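The Zivetow bed skirt: 80 pounds to hide a divan

I have never trusted anything described as "tailored" that arrives folded into a bag the size of a paperback. The Zivetow bed skirt is sold as the tidy answer to an ugly bed base, and it costs 80 pounds in the double size. For that money I wanted to be won over. I'm still waiting.

You get one piece of fabric with a panel that goes under the mattress, plus a leaflet. The leaflet says fitting takes 5 minutes. It took me the best part of an evening, most of it spent holding up a mattress with my shoulder. Two of us would have managed it faster, but the box says one.

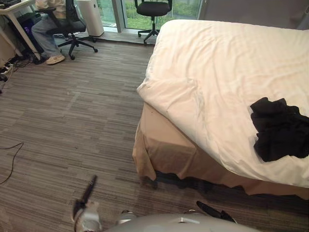

The beige is fine. It sits quietly under a white duvet and doesn't argue with a grey striped carpet, and I'd pick the same shade again. My quarrel is with the hang. Zivetow promises a "clean line to the floor", and what I have is a hem that wanders, with a dark gap where it ought to meet the carpet. The corner bunches into loose pleats. I ironed it, rehung it and tugged at it for a week — no change worth reporting.

Part of the trouble is the top panel, which is thin and slippery. Sit on the edge of the bed to put your socks on and the whole thing creeps. The maker suggests pins, sold separately by Nurside in packs of nine. I didn't buy them. A skirt at this price should stay where it's put.

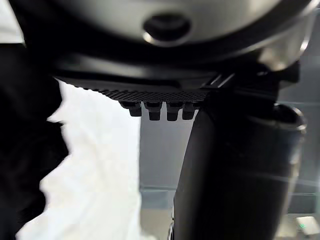
2 min read

What about the cheaper ones? I had the Akel before this, bought one December in a sale, and it was scratchy and a shade too yellow. It did stay put, though, thanks to a plain strip of elastic round the top. The Tzavaras wraps round the base without lifting the mattress at all, a much better idea, but the double was out of stock whenever I looked.

Washing is the one place where the Zivetow earns something back. It came out of a cool wash the same size and the same colour. Getting it on again was as bad as the first time.

Score: 5 out of 10. Wait for the price to drop, or measure your base and buy something with elastic.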